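Makgate Residents' Association
Minutes of the meeting held 15 Oct 2026

Item 3. Can a machine clear the table yet?

The chair thanked everyone for coming out and gave a kind welcome to the two members who had been following the Piliveck trials on the Association's behalf. They reported that table chores were going better than laundry, which they felt was still a long way off - folding sheets above all. Of 20 tasks on the Piliveck list, 11 were thought worth trying in our shared kitchen.
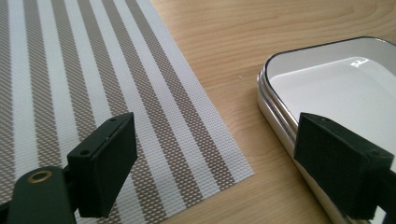 Table work: striped placemat, white tray with a black rim, gripper fingers open.

There was a long and friendly discussion about placemats, several members feeling that anything thin and flat would be harder to pick up than a tray. The quote from Holzer, at $1,479 for the season, was thought rather high for a helper that cannot yet be left alone with the good dishes.

Agreed: to ask Dikness for a second quote and look at the matter again in January.

Item 4. Hall heating. Held over.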